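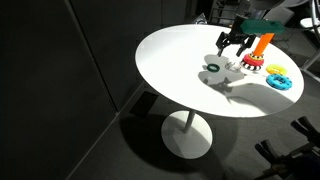 This page was last changed on 2020-05-12.

Home | Boards | Episode Guide | Characters | Log in

Lemness Fan Boards > Season 3 > Did Tennant know about the warehouse?

cleveck_nights wrote:
Rewatched the Staniforth warehouse episode and I'm convinced Lachlan Tennant knew the place was being watched before he sent Elsie Birkett in. He hands her the keys, tells her to use the side door, and then goes for soup. A man planning a robbery does not go for soup.

mottramwasright wrote:
He goes for soup in every episode. By that logic he's guilty of the whole series. Elsie picks the side door herself, after Clive Mottram tells her the front one sticks. Tennant only says "fine."

cleveck_nights wrote:
He says "fine" in a very knowing way.

fluva_drinker wrote:
Clive is the one I'd look at. He had 17 crates of stolen Fluva in his garage and the police never once asked to see inside. They stood on his driveway talking about his hedge.

mottramwasright wrote:
The hedge scene was cut down. In the long version Tracey Bickerstaff asks about the garage and he says he's lost the key. She's a detective and she writes that down and leaves. I love this show.

sidedoor30 wrote:
Can we talk about Phyllis Mapplebeck? She marries into the gang, loses her husband in episode 3, takes over the van by episode 4 and is wearing his coat by the end credits. If anybody tipped off Bickerstaff it was her. She gets the money and she gets rid of Elsie.

cleveck_nights wrote:
Phyllis is in the van when the alarm goes off, though. Funny sort of tip-off if you get yourself arrested.

sidedoor30 wrote:
She gets arrested for 10 minutes of screen time and comes back with a better haircut.

fluva_drinker wrote:
OK that's fair – the haircut did bother me.

mottramwasright wrote:
The wiki says Tennant made the call. I don't agree with it, but it's there.

sidedoor30 wrote:
The wiki says that because cleveck_nights edited it in November. I can see the page history.

cleveck_nights wrote:
I added a well-sourced reading of the soup scene. Anyone is free to improve it.

mottramwasright wrote:
I did improve it. You put it back.

fluva_drinker wrote:
Does it come up again in season 4? I stopped when they moved everybody to Cleveck and Clive bought the boat.

sidedoor30 wrote:
Once. Elsie asks Tennant straight out on the ferry and a horn goes off over his answer. People have tried to read his lips. So far we have "no," "Joe" and "snow."

Recent threads
- Clive's boat: where did the money come from?
- Best and worst Bickerstaff interviews
- Is Joe a character we missed?
- Staniforth warehouse floor plan (work in progress)

We use cookies to keep you logged in and remember your settings. By using these boards you accept this.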